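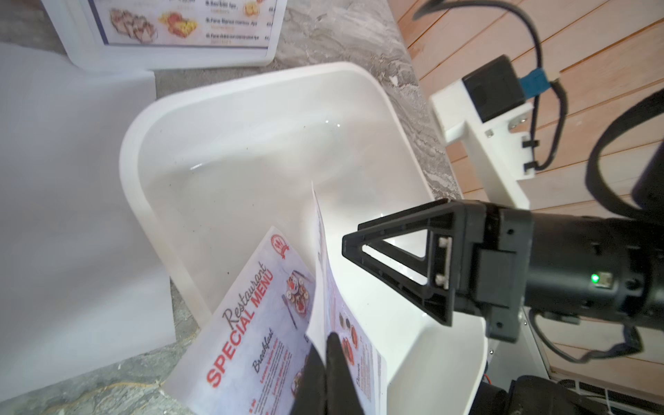
Watching with Subtitles: Viewing Habits for Foreign Drama Serials
Student project report, submitted 2019-01-16

Background
The project looked at how people follow drama serials made in a language they don't speak. We used Drusov, a 16-part family serial shown with English subtitles on the Ninska streaming service. An online survey was open for most of December and drew 657 replies. After we removed blank and repeated forms, 509 were left.

Results
Some 300 respondents said they watched each episode within a day of its release. The rest waited, mostly for corrected subtitles. Late subtitles were the most common complaint, ahead of picture quality and advertising. Dubbed versions had little support, even among people who watched while doing housework.
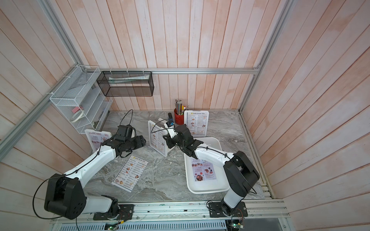
Arkulthorpe wrote in the comments box that the early subtitles left out the jokes and got the grandmother's title wrong, and that a second viewing was the only way to follow the family quarrel.

Several others made the same point. We compared 2 subtitle versions of episode four and found that the later one had longer lines and kept the forms of address.
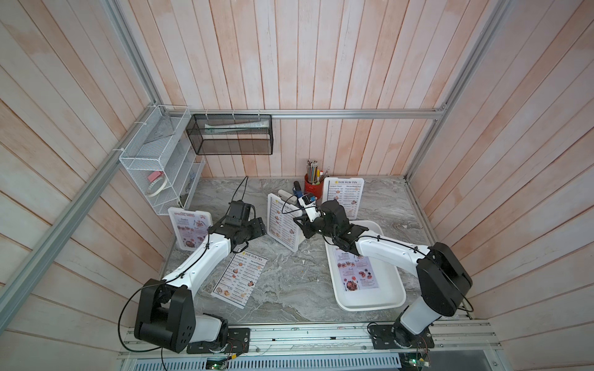 Did viewers give up on the serial when subtitles were late?
Most stayed with it, but they read recaps on the Ebihara fan forum in the meantime.

Limits
The survey link was shared mainly on fan pages, so casual viewers are under-represented. We did not ask about age.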